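Stakby - Home Help
Home Ask Browse Topics Members Sign in

3 min read

Interior door keeps drifting open on its own. Shim the hinge or live with it?

Posted by Esi Ofori in Doors and Windows

Hi everyone, I hope this is the right section. We moved into our place last spring and I have been putting up with one stubborn door ever since. It's the door between the back hall and the little room where I sew, a painted one with panels, nothing fancy. If I leave it halfway, it slowly swings all the way back until it rests against the wall, and if I shut it without really pulling until the latch clicks, it comes open again by itself. My cat thinks this is wonderful. I don't, especially now that it's October and I'd like to keep the heat in.

I've already tightened all the hinge screws. One of the top ones just spins and spins and never gets snug. My neighbor told me to take the hinge pins out and bend them a little, and my brother-in-law says the whole frame has to come out and be set again, which sounds like a lot of dust and money for one door. I'm handy enough with a screwdriver but I have never taken a door off before. Where would you start?

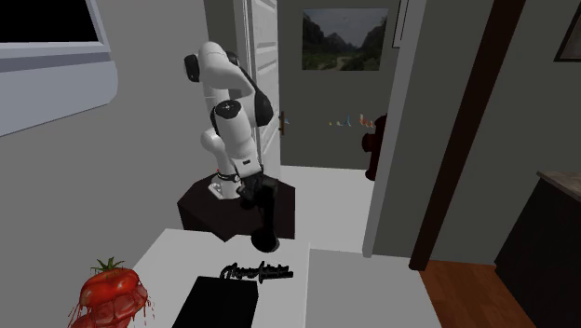

I should add that the floor in that hall does slope a bit toward the sewing room, and the house is old enough that I've stopped expecting anything in it to be square. The door doesn't rub anywhere, top or bottom. It closes fine if I pull it firmly. It only won't stay where I put it.

Thank you kindly for any advice, and sorry to go on so long!

Parisa Shahbazi

Hello Esi, and welcome. Please don't let anyone take that frame out yet! A door that moves on its own is hanging a little out of plumb, so the top hinge and the bottom hinge don't line up straight above each other. In an old house that's as common as dust, and you can usually calm it down in an afternoon.

Start with the screw that spins. Prop the door open with a folded towel or a couple of thin books under the far end, so its weight is off the hinges, and back that screw out. Dip a few wooden toothpicks in wood glue, pack them into the hole, snap them off flush and let the glue dry overnight. Then put the screw back in by hand. If it's one of the screws on the frame side, you could use a longer one instead and catch the stud behind - I did that on our bathroom door and it pulled the whole thing over a hair, enough that it quit wandering.

If it still drifts after that, your neighbor's trick is a good one. Shut the door, tap out one pin (I'd do the middle one if you have three hinges, or the top one if you have two), lay it on the driveway and give it one light hit with a hammer in the middle. You want the smallest bend you can manage. Tap it back in and the bit of friction should hold the door where you leave it. Only ever have one pin out at a time and the door will stay put while you work.

As for it popping open when it's nearly shut, look at where the latch meets the plate. Rub some lipstick or pencil on the latch, close the door and see where the mark lands. Mine was hitting low, and a few strokes with a file on the plate sorted it out. Let us know how you get on, and give the cat a scratch from me.

Remzi Baysal

doorstop. 6 bucks

Kamran Heydari

Agree with Parisa on the pin, but go easy with that hammer. I bent mine too far the first time and had to drive it back in with some very bad language, and my wife Negin still brings it up. A little candle wax on it helps if it squeaks afterward. I would leave the shims alone until you've tried the pin, as they can throw off the gap on the latch side and then you've got a second thing to fix.

Contact us | Copyright Stakby | Back to top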